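18/03/2019

Pickup again on the Sistadora bass. Last entry left off with the hum still there on both coils and a note to check the ground before touching anything else. Checked it first thing. Continuity from bridge to jack sleeve is good, continuity from the copper foil in the control cavity to the jack sleeve is not. The foil was laid in two pieces and the overlap had been relying on the adhesive to conduct, and this roll doesn't have conductive adhesive. Put a dab of solder across the join and another on the tab that folds up to the cover plate. Meter reads continuous everywhere now.

Hum is down a lot with hands off the strings. Still some with the treble control full up, which I would expect from single coils in this room with the lights on. Turned the lights off and it dropped again. Calling that part done.

Second problem was the volume pot. It went from nothing to nearly full in the first quarter turn. Took it out and measured it, and it is a linear part, so somebody swapped it at some stage. Replaced with an audio taper from the drawer marked Starko. The shaft on the Starko pots is a little longer than the old one, so I put an extra nut underneath to bring the knob down to the plate. Looks fine. If anyone else uses these, the nut that comes with them is not the same thread as the ones in the general hardware jar. I lost time finding that out.

Tone cap is original and measures within tolerance. Left alone.

Rewind of the Margaritis neck pickup, second attempt. First attempt broke at 2000 turns and I think I know why. The felt pads on the tensioner had worn a groove and the wire was catching on the edge of it when the traverse reversed. Cut new pads, set the tension lighter than before and ran the winder slower for the whole coil. No break this time. Finished a bit fuller on the outside than I wanted, but the cover goes on without rubbing.

DC resistance came in slightly lower than the bridge pickup, which suits the neck position. Checked both ends for shorts to the pole pieces, none. Lead wires are soldered and taped but not strain relieved yet. Don't pull on them.

Wax potting. Used the double boiler, paraffin with a little beeswax in it, held at around 70 C. Went by the probe thermometer and ignored the dial on the hot plate, which reads whatever it likes. Coil stayed in until it stopped giving off bubbles, then a few minutes more. Wiped down while the wax was still soft. Some wax got on the top of the cover and will need to be scraped with the plastic card, not the steel one. There is already one scratch from the steel one and I don't want to explain a second.

Winder itself needs a proper look. The belt squeaks at startup and the counter missed a few turns during setup when I ran it by hand. It kept up fine under power. My guess is the magnet on the wheel has shifted away from the sensor. I will shim it before the next coil. Please don't trust the counter for anything that matters until there is a note here saying it's been done.
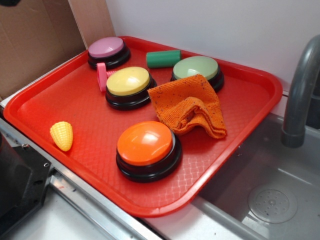
Allia lap steel is still waiting on parts. The jack plate that came was for a different model and the screw spacing is wrong by enough that I can't fudge it. Sent it back. In the meantime I cleaned the contacts on the selector switch, which has cured the crackle between positions one and two. Position three is still intermittent. The spring leaf has lost its bend there. I can bend it back, but it will probably do it again, so I'd sooner replace the switch if the owner agrees to the cost. Email sent, no answer yet.

Strings for the same instrument: the set on it now is too light for the tuning, which explains the buzzing near the nut. New set is on the shelf over the bench with the ticket folded inside.

Stock. Down to the last spool of 42 gauge, and it was not a full one to begin with. Heat shrink is fine except for the smallest size. Cloth covered wire, black, nearly out. Plenty of white.

To do:
Strain relief on the Margaritis leads, then install and set height
Leave the Sistadora plugged in for 24 hours and recheck hum before closing the cavity
Shim winder magnet
Replace belt if the squeak is still there after cleaning
Order 42 gauge and black cloth wire
Chase the Allia switch and jack plate, owner wants it back for a show in May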